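Home | Lists | Archive | Search | Thread index | Log in

Last updated: August

List: chores-and-machines
Subject: Re: can they tidy a box yet?
From: Jyoti Rawat

Hi all,

Sorry for the slow answer, Mohit, I had to read your message twice and then go look at things again before I had an opinion. Living room stuff, grippers on it, two pictures:

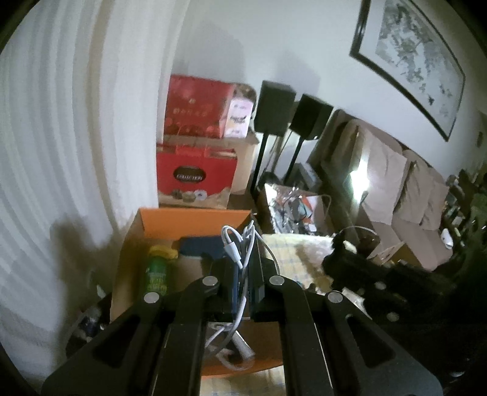
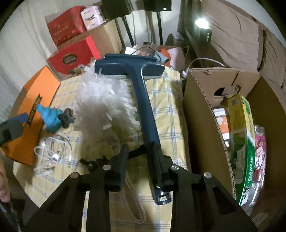
CATEGORY: HOUSEHOLD / SORTING AND PUTTING AWAY

Mohit Sachdeva wrote:

> I keep reading that household robots are a year or two out. My
> sister-in-law asked me at dinner if she should hold off on hiring
> someone to help with the house, and I didn't know what to tell her.
> On our floor at Olbridge we have an arm that moves trays all shift
> and it's great, I have no complaints. But the trays are all the same
> tray! What I want to know is whether anything out there can do a
> plain chore, like take a box of mixed junk and put it away. Not
> folding a fitted sheet, I'm not a monster. Just the box.
>
> Also, does anybody still have the Duvarach manual? My copy is
> missing the section on finger pads.
>
> Mohit

OK so, the box. I'd tell your sister-in-law to go ahead and hire the help.

I used to think the box was the easy one. Nothing has to be cooked or ironed, nothing's on a stove, you just take a thing and move the thing. Then you look at what is in people's boxes. There's a bottle standing up, and a flat case leaning on the wall behind it, and a device with a charging cable draped all over it. You and I would grab the device, give it a little shake, and the cable would slide off or come along and we wouldn't even notice which. For a machine that is two or three separate problems. Is the cable part of the object? If I lift, does the end come with it? If it catches on the bottle, do I stop or pull harder? (Please don't pull harder.)

Cables are my number one complaint and have been for years. They don't have a shape. You coil one nicely on a tablecloth and by the time you've put something down next to it, it has a new shape. And a white cable on a pale cloth is mean, especially a plaid cloth, where half the lines your software finds are just the pattern. Rajkumari Thakur and I once lost an entire afternoon to a plaid picnic blanket. The arm kept trying to pick up a stripe!

Then the blue cleaning thing in the second picture, the one shaped like a T. I like that one because it has a real handle, and a real handle is a gift. You get hold of it low down, keep it upright, done. Tools with handles are pretty much where I'd say the machines are good enough today, as long as all you want is for the tool to get from one spot to another. Cleaning with it is a different question. For cleaning you have to press, and keep pressing the same amount while you move, and know when you've reached the edge. I've seen that done well on glass, in a lab, on a window that didn't have anything in front of it.

Next to it is a fluffy white duster and I'm already less cheerful. The handle is fine. But if the handle is partly under something and the fluff is what's facing you, the machine will go for the fluff, and then you've got a fistful of strands and a duster hanging at some angle it didn't plan for. Kusum Singhal's trick was to always go looking for the skinny part first. That works for dusters and brooms and most spoons. It does not work for a lamp.

Let me give you numbers, because I know Mohit will ask. In our last round we ran 100 pick-and-place tries on mixed household stuff with the Jitix arm, and 47 went through without a person reaching in. That's with us choosing the stuff! The misses were mostly cables, crinkly clear plastic, and anything shiny under a bright lamp. Clear packaging is rough, the depth reading goes straight through it or bounces off somewhere silly, and you end up closing on air.

For comparison, the tray line Katia Testa looks after did 3771 moves before anyone had to touch it. Same brand of arm, near enough. So when somebody says "robots can already do this," I always want to know which this. Mohit's tray is a solved chore and has been for ages. The cardboard box with a carton and a plastic package and who knows what in it, sitting in someone's living room with some fabric draped above it, is not solved, and I'd be lying if I said I could see the date from here.

What has changed, and I do want to be fair, is that we've quit trying to write it all out by hand. When I started it was rules, rules, rules. Now people do the chore themselves with a gripper in their hand, over and over, in ordinary messy rooms, and the machine learns from that. We went from a few dozen demonstrations to 2000 and the difference on bottles was huge. On cables it was, um, a difference.

Oh, and the manual. I have the Duvarach one somewhere, but the finger pads section is basically the same as the Tikkanen one, so use that until I dig it out. Soft pads for boxes, the thin ones for handles, and check your screws, they work loose.

Jyoti

Reader comments (3)

Kusum Singhal: It was skinny part first UNLESS the skinny part bends. You always leave out the second half.

Katia Testa: 3771 was the good month. Please don't quote it to my boss.

Mohit Sachdeva: Told her to hire someone. She already had. Still need the page with the pad sizes if you find it.

Prev by thread | Next by thread | Back to index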